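# Areck gripper

The **Areck gripper** is a hand-held two-finger gripper tool designed for building at home or in a small shared workshop. It is worked by hand, carries its own camera, and is used to record how a person picks up, moves and puts down ordinary objects. The recordings are later used to train robot arms fitted with the same fingers. The tools are normally built and used in pairs, one for each hand.

The design was started by Karthikeyan Warrier and Dayana Medrano at Stilau, a members' workshop that shares a building with a bicycle repair business. The plans are free to copy, and most known builds have been made by people working alone at a kitchen table or desk.

## History

Warrier built the first version in February from parts left over from a camera slider. It had a single moving finger closing against a fixed one, and it tended to push light objects sideways as it gripped them. Medrano redrew the linkage so that both fingers moved by the same amount toward the center. This second layout is the basis of all later versions.

The plans and parts list were released on Dec 28, 2019. Florencio Iglesias, a member of the Govholm workshop, published a separate build log the following winter and corrected several hole positions in the original drawings. His corrections were merged into the main plans.

## Design

The body is made of flat black plates joined by screws, with the linkage arms spreading outward from the fingers. Triangular openings are cut in the plates to save weight. The fingers travel on metal rails, and a trigger in the handle closes them through a short pull rod. Springs return them to the open position when the trigger is released.

Each finger ends in a soft ridged pad. Pads are cast separately and pressed into place, so a worn one can be changed without taking the linkage apart. The full opening between the pads is 70 mm. Builders who want to handle larger objects can lengthen the rails, but the plans warn that the fingers then begin to twist under load.

The camera sits behind the fingers and looks forward over them. It uses a wide-angle lens, so the fingers stay in view at all times along with a large part of the room.

## Use

A recording session consists of many short takes of the same task. Tasks are household ones: folding towels, setting out cups, sorting packets, clearing a surface. Builders usually work wherever there is space, including on floors, sofas and beds. Soft surfaces are considered harder than tables, as objects sink, tilt and slide when the cloth moves.
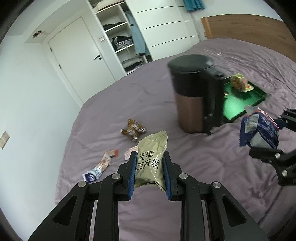

*A pair of grippers handling snack packets over a bed. The nearer one holds a packet of a black sesame product marked "无糖" (sugar-free).*

Thin packets are a common test for new builds. They bend between the pads, and a pair of fingers that is even slightly out of line will let one corner slip. Damián Cisneros, who wrote the setup notes, recommends gripping a packet near the middle and keeping the pads parallel to its faces. Crumpled wrappers are easier to hold but harder to pick up cleanly, and his notes suggest leaving them until the operator has had some practice.

The notes treat 50 takes of one task as a minimum and 300 as a good working set. Takes in which an object is dropped are kept, but are stored in a separate folder.

## Construction

The plates can be cut on a small router or printed. Printed plates need to be left flat overnight before drilling, and the screw holes are opened by hand to final size. Assembly takes an afternoon. The step most often reported as difficult is fitting the second rail, which has to be tightened a little at a time while the fingers are opened and closed.

Trigger wear is the most common fault. On the pair kept at Stilau, the pull rod on the left-hand tool was replaced after 2401 takes. The right-hand rod was still the original at that time.

## Variants

- **Sârbu** - a lighter version by Brisa Palacios with a shorter handle and no return springs. The operator opens the fingers with a second trigger.
- **Govholm plate set** - the standard tool with Iglesias's hole positions and thicker outer plates. Pads and rails are the same as on the original and can be swapped between the two.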